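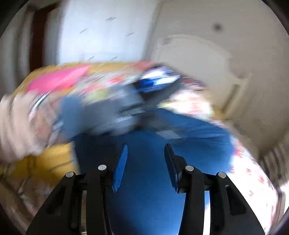

**Folding fitted sheets with a floral print – which side goes out?**

**silley_rd** – 4 Feb 2023

I'm sorting out the linen for a small guest house, 17 beds over two floors. Most of the sheets are plain blue. The rest are white with a small floral print, and those are the ones giving me trouble. The print is only on one side, so when I fold them with the seams hidden, the flowers end up inside and I can't tell them from the plain white ones on the shelf.

Do you fold with the print facing out and live with the messy corners, or is there a way to get both?

**Dolel**

Print out. Tuck the corners into each other as usual, but start with the sheet inside out. When you flip the last corner over, the printed side lands on the outside. The elastic edge still ends up folded in.

**mangle_and_press**

I would leave them the normal way and label the shelf. I worked in a hotel laundry where we put through 1000 pieces on a busy day, and we never folded anything pattern side out. Printed cotton fades along the fold if the shelf gets any sun. You end up with a pale stripe down the middle.

**silley_rd**

The closet has no window, so fading shouldn't be a problem. Dolel, I tried your way on two of them. The first one was fine. The second came out thicker on one side and slid off the pile.

**Dolel**

Then the pockets weren't pushed all the way into each other. Get your hand right into the corner before you lay it down. Use a bed or a big table, the floor if you have to.

**Sibusiso Shabalala**

Disagree with both of you on the method. I stopped storing by type and went to sets. One fitted, one flat, two pillowcases, all inside one of the pillowcases. You leave a strip of the pattern showing at the opening and it doesn't matter how the fitted sheet is folded. Changing a room is one grab instead of four.

**mangle_and_press**

Sets are fine until one piece gets stained. Then you have a bundle with a hole in it and somebody finds out at the bedside.

**Sibusiso Shabalala**

So keep a short stack of spares. I have three flats and three fitted in each color and I rarely touch them.

**nkosi_b**

What depth are your shelves? Mine are 17 inches and sets in pillowcases stick out over the front. Folded flat in thirds they fit with room to spare.

**silley_rd**

Mine are a bit deeper than that, so I'll try sets for the floral ones and keep the blue in plain stacks. There are a lot more of the blue and they all go on the ground floor anyway.

**mangle_and_press**

Mixed system. Good luck to whoever covers for you in April.

**silley_rd**

It's my sister and she already knows where everything is. I still need to redo the thick one.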